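Zip bags, slider bags and the toy bread problem

Posted October 2021

The short version, for anyone who came here from a search: slider bags for sets that get opened every day, press-seal for sets that don't, and an open basket for whatever is in use that week. The rest of this post is how I got there and a few notes on bag thickness that I couldn't find written down anywhere when I was looking.

Background. We have one hall cupboard for toys, 457 mm deep on the inside, with three shelves. It holds two children's worth of play food, soft toys, blocks, train track and a category I have given up naming. Until May it was all in lidded tubs. The tubs were Larstead, the mid-size ones with the clip handles, and I have no complaint about them as tubs. The trouble was that a tub takes up the same amount of shelf whether it holds forty blocks or four. I measured how full ours were by filling the empty space with tennis balls, and on the middle shelf more than half of the volume was air.

Bags shrink to the contents. That is the whole argument for them. You press the air out, close the top, and a set of play vegetables takes up the space of a set of play vegetables.

Press-seal

I started with press-seal freezer bags because we had them in the kitchen. A press-seal works well if the person closing it has adult hands and runs a thumb along the full length of the track. If either is missing you get a bag that looks closed and opens at one corner when it is lifted. The younger one lifts everything by the corner. I tried the double-track sort and it was worse, as both tracks have to line up and the film puckers between them.

They are still what I use for the train track spares and the puzzle pieces. Those get opened perhaps once a month, and by me.

Slider

A slider bag has a small plastic carriage that rides on the track and pushes it shut. The force needed is low and it only has to be applied in one direction. A four-year-old can do it if the other hand holds the end of the track. The common failure is stopping short, so there's a gap the width of a fingertip at the end. For food this matters. For toys it doesn't, as nothing we own fits through a gap that small, apart from the dolls' cutlery.

Things I'd look for when buying:

Colour of the slider. A clear slider on a clear bag is hard to find. A coloured one can be seen from across the room, and the kids can be told to look for it.

Film weight. The thin ones crease, and once they have creased a few times in the same spot the crease goes white and then splits. The heavier film creases too, but I haven't had a split in the five months of using it. Heavier film also holds the mouth open by itself, which counts for more than I expected when you are loading with one hand.

Gusset. A flat-bottomed bag stands up on the shelf. A flat one without a gusset lies down and slides over its neighbour. I bought flat ones first and then bought the others.

Box claims about litres. Ignore these and measure the opening. A bag is limited by what goes through the mouth, and the usable mouth is a good deal less than the printed width once you have a rounded object in the way.

The bread

Which brings me to play bread. Most play food is small and regular. Carrots, eggs, a slice of cheese. Bread is the awkward one, being bulky for its weight and rounded at the top. It catches on the track on the way in. If you put it in last it sits at the mouth and stops the slider. If you put it in first it goes to the bottom and everything else falls around it, so: bread first, and laid on its long side.

Sorin Mladenović, who I used to work with and who has three kids to my two, puts his bread in with the soft toys on the grounds that it is roughly the same size. I see the logic of sorting by size and it does pack better. But then the bread isn't with the shop when they want to play shops, and you have a child standing at the cupboard asking where it went. I sort by use.

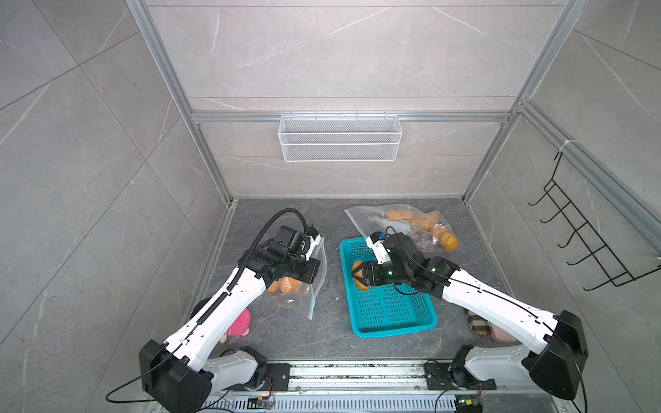

The basket came later. By July I had noticed that the same handful of items was being unpacked each morning and packed again each night, and the bags were wearing out at the slider end from it. An open basket on the floor of the cupboard now takes anything that is going to be out again tomorrow. It has no lid and no label. Things move from bag to basket when they come into favour and from basket to bag when they drop out of it, and I do that sort on Sunday evening. It takes a few minutes.

I looked at two baskets. The Grgić one has a nicer handle but the sides slope in towards the base, so you lose floor area, and in a cupboard of fixed depth floor area is what you are short of. The Risis is closer to straight-sided. It's also the cheaper of the two. Check that yours has a smooth rim, as the moulding line on some of these is sharp enough to snag knitted things, and it will find the one soft toy that can't be replaced.

Soft toys, for the record, do not go in bags here. I tried it. You can get a surprising number into a large bag if you sit on it, but they come out flat and take a day to recover, and a plush that was put away slightly damp after a wash will smell by the end of the week. They go on the top shelf, loose, in a row. The one exception is long storage, where I'd use a cotton bag with a drawstring.

A note on safety that should be obvious. Plastic bags and very small children don't mix. Ours are past that age and the bags stay in the cupboard or in an adult's sight. If you have a baby in the house, use mesh and skip everything I've said about film weight.

Labels

Makis Pappas asked in a comment on the last post whether I label the bags. I don't. They are clear. I did label the tubs, with a label maker from Alterer, and the labels were wrong inside of a month because the contents had changed and the tape had not. If you must label, use a luggage tag through a hole punched above the track, and put a bit of tape on the film before punching so the hole doesn't run.

Current state of the cupboard: soft toys on top, bags standing in the middle, press-seal spares and the remaining two tubs at the bottom (blocks and track, which are heavy and fill a tub properly), basket on the floor. Shelf space recovered is most of one shelf. It has since been taken over by craft paper, which I'm treating as a separate problem.

Next post will be on the paper, or on regluing the cutlery drawer, depending on whether the clamps arrive.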